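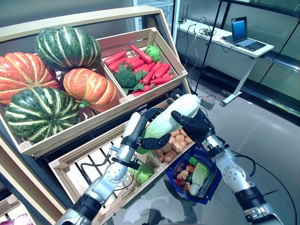 A list member wrote:

> We're putting together a request for a two-armed setup for produce picking and have settled on the robot. What I can't work out is everything else. Do the hands get their own line? Does the shelf? Our finance people want one number by March and I'd hate to go back for more.

Re: budgeting for the other stuff
Posted by the Drovo bench, 9 August 2022

Give the hands their own line, please! We folded ours into the robot the first year and then had no way to order parts when we needed them. We now keep $500 a quarter for hand spares and it gets spent. The shelf and the crates came to $400 from Mekach, delivered flat, and we put them together ourselves over two long afternoons (bring your own screwdriver, theirs is awful). 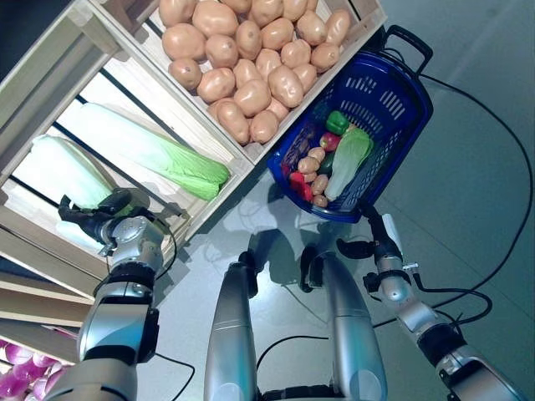

Left hand at the smaller napa cabbage, potatoes in the crate above.

Produce is cheap but you want more of it than you think. Our last order was 104 pieces, and I'd go heavy on potatoes and napa cabbage. The cabbages are a nice awkward shape, so if your quote is based on picking up apples all day, add some.

As for which hands to buy — get the vendor to quote the fingertip pads separately from the whole finger. Hivport did that for us after a bit of nagging and it made the spreadsheet a lot less scary. 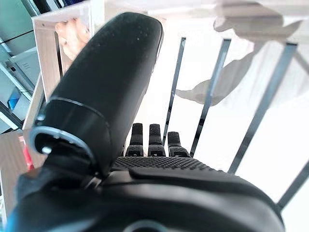

Thumb, three fingertips and the palm, with the dotted grip texture.

Ask about lead times too. We waited eight weeks on a thumb, and I had planned for none. If you can only afford one extra hand, I'd still buy it up front and leave it in the cupboard.

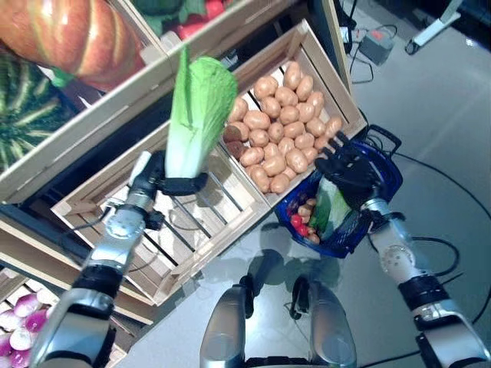

What I'd put on the form

Robot, hands, hand spares, shelf and crates, produce, baskets, cables. Yes, cables, as a real line! Then floor space, if your building charges for it like ours does. I can send the sheet off-list, it's ugly but the sums work.

Recent in this list
- Carrilho quote, second round
- Shelf heights: what did you settle on?
- Spare fingers, anyone selling?
- Leasing or buying for a one-year project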